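Fandine Simulation Cell, Set-Up Guide
Section 4: Preparing the Arm and Tabletop Scene
Revision of 11/19/18

4.1 Purpose

This section sets out how the operator prepares the simulated arm cell before a grasping run. It applies to the standard room scene with a single arm and a white table. Installation of the software is covered in Section 2, and licensing in Section 3.

4.2 Before You Begin

Confirm that the scene server is running and that no other user holds the cell. The server listens on port 801. If the status line shows LOCKED, contact the Avthorpe support desk and do not restart the server.

Caution: Restarting the server while the cell is locked discards all unsaved object positions.

4.3 Loading the Arm

1. Open the Cell menu and select Load Arm.
2. Choose the arm model from the list. The arm loads with its base fixed and its joints at the home position.
3. Check that the arm name appears in the left panel and that all joints report READY.
4. Open and close the gripper once from the Manual tab. The fingers must move together. If one finger lags, reload the arm model.

Note: The arm may be loaded before or after the room. The table must always be loaded before the objects, or they will fall to the floor when the physics engine starts.

4.4 Placing the Objects

1. Select Room, then Load Table.
2. Open the Kemov object set and add the objects required by the run sheet.
3. Press Settle and wait for 400 steps to complete. Objects that are still moving are marked in yellow in the object list.
4. Remove any object that has come to rest inside another, and add it again at a new position.
5. Save the layout under a new name. Do not overwrite the factory layout.

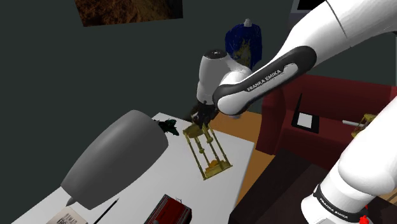

4.5 Grasp Check

The grasp check must be carried out each time the layout is changed.

1. Select the target object in the object list and press Approach.
2. When the gripper stops above the target, press Close. Wait for the contact indicator to turn green.
3. Raise the arm by 100 mm at slow speed.
4. Hold for 21 seconds and read the slip value. A value marked in red means that the check has failed.
5. Lower the object, press Open, and return the arm to the home position.

Note: Tall objects with open sides may tilt in the grip. Tilting alone is not a fault, provided that the slip value remains within limits.

Caution: Do not change the friction settings while an object is held. Open the gripper first.

4.6 If the Check Fails

Reload the saved layout and repeat the check once. If it fails again, reset the contact settings under Tools and run the Đorđević contact test described in Section 7. Attach the test log to any support request.

Layouts saved before the March release must be converted before use. See Section 9.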